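The council votes on the Clinier Road bus lane on Monday, and I still can't tell you which way it will go. The petition against it closed with 1,309 names. The one in favor got roughly 500, though it only opened in February.

I read the traffic report over breakfast. It runs to 36 pages, and the part on side streets takes up less than one of them.

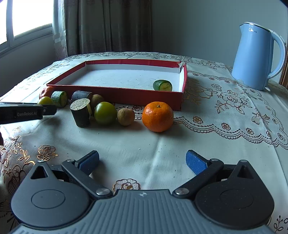 The kettle and the fruit, kitchen table.

Felicja Szulc, who represents the Berrada ward, has asked for a 16-week trial before anything permanent goes in. I think that's the sensible option. The mayor's office says a trial would cost nearly as much as the full scheme, but it hasn't published the numbers — I've asked for them twice.

My own view hasn't changed much. I'd support the lane if the loading bays stayed. As drafted, they don't.

The meeting starts at 7 p.m. and the public can speak for three minutes each. I've put my name down.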